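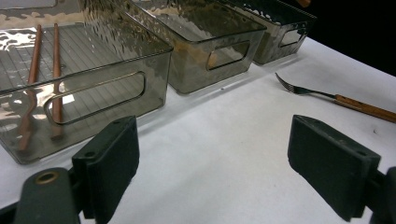 Murray Zacharias learned to teach robots by putting away silverware. For most of last winter he stood at a table in a former carpet showroom in Skollton, closing a pair of gripper fingers on one utensil at a time and dropping it into the right bin. A fork with a wooden handle lies flat and gives the fingers very little to hold. Chopsticks are thin and end up at odd angles. The bins are smoky plastic, and under the ceiling lights their rippled sides throw back glare that can hide what is inside.

“I thought I would be good at it by lunch,” he says. “My first 30 tries went in the trash.”

Zacharias works for Bastier, a small company that records people doing kitchen chores and turns the recordings into training material for robot arms. The tool he uses has the same kind of fingers the robot has, but a person carries it. He squeezes, the fingers close, and the movement is saved along with the video. Later, a robot that was not in the room tries to do the same thing.

He started in February on the other side of the business, driving an arm by remote control from a desk. That system, called Derden, is still in use for jobs where the exact reach of the arm matters. It is slow. Zacharias could finish 100 good demonstrations in a shift if nothing jammed. With the hand-held tool he finished 274 on his second day.

Speed brought its own trouble. People holding a tool use their wrists the way people do, and some of those moves are ones an arm bolted to a bench can't copy. New hires are told to keep the elbow quiet and to come at each fork from above. They are also told to pause before letting go – half a second is enough – so the release shows up clearly in the recording.

“You want to toss it in,” Zacharias says. “Your hand knows the fork will land fine. The robot doesn't know that.”

Mistakes are sorted too. A dropped spoon that gets picked up again is kept, and the staff now make a few of those on purpose. A run where the fingers leave the camera's view is thrown out. Deciding what to keep takes up most of the afternoon, and it is the part of the job Zacharias likes least.

The silverware set now stands at nearly 1000 demonstrations. The next one, for a cafeteria supplier named Sheehan, will be lids. Zacharias has already taken a box of them home to practice.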